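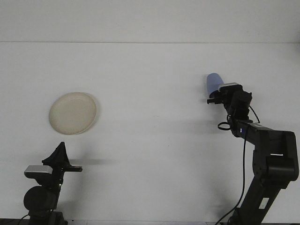 Fitriani Sitompul wrote in to ask whether any cream plate stays cream, or whether they all go the color of weak tea by the second March. Fair question. She owns a set from another shop and says the rims went first.

We can't promise her much. The Drurnero plate is a shallow round with a raised rim, and the seller, Wijaya, calls the color "everlasting." We have no idea what that means. Tomato sauce and turmeric are hard on pale tableware, and we'd want to see a year of both before repeating the word.

What we can say is plainer. The rim holds back a runny egg. It won't hold back soup, whatever the old Wijaya leaflet claimed with its talk of "plate-bowl versatility." Buy a bowl.

Drurnero plate, round, cream
Sold singly or in a set of 8
Single plate: $5
Set of 8: $28
Returns: 13 days, unused

The set saves you money only if you need eight plates. Plenty of people don't, and we'd sooner sell you three singles than take back a box with five still wrapped.

The Plutier cup is sold separately. Wijaya used to bundle the two as the Wendia table set, which cost more than buying the pieces one by one — we asked why and got a brochure. The bundle is gone from our list.
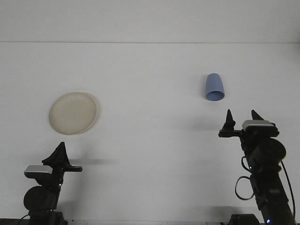
Drurnero plate in cream, Plutier cup in light blue plastic.

The cup tapers toward its base, so it stands steadily enough upside down on a shelf. Right way up, with the narrow end at the bottom, it's as easy to knock over as any other cup of its kind. The maker's page says "tip-resistant." We've left that off ours.

Colors on a screen are a guess. If you're matching plates you already own, order one single first and hold it next to them in daylight before you buy the set.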